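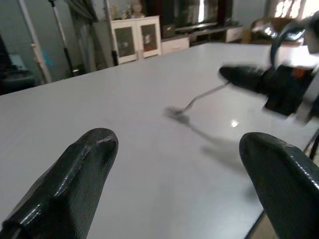 Two grippers at the white table, one of them holding a metal utensil.

Jistanex Ema – two-arm learning kit for school and club robotics

Product page updated 11/11/2023

Ema is a tabletop kit for students who have already built one small robot and would like to try manipulation. The kit contains two arms, each with a black two-finger gripper, and a small camera for the wrist. It was prepared together with the Koller student club, whose members use it for their table-setting project.

In this project the students must program the arms to pick up a spoon or a fork and lay it at the correct place. Thin metal objects are difficult for beginners, so we recommend to start with something thicker, for example a marker, and to keep the speed low during the first lessons.

What is in the box
2 arms with grippers
2 table clamps
Wrist camera with cable
Spare finger tips
Printed workbook, Canadian English

Technical data
Maximum payload per arm: 300 g
Power: adapter included
Software: Guder, free licence for classes and clubs
Table: flat, with a firm edge for the clamps

Price
Complete kit: $2,203
Kit for registered schools and clubs: $1,459
Taxes and shipping are not included.

Please note that the laptop is not part of the kit. The colour of the clamps can differ from one delivery to another. Orders from schools which are received before the end of November will be shipped before the winter holidays.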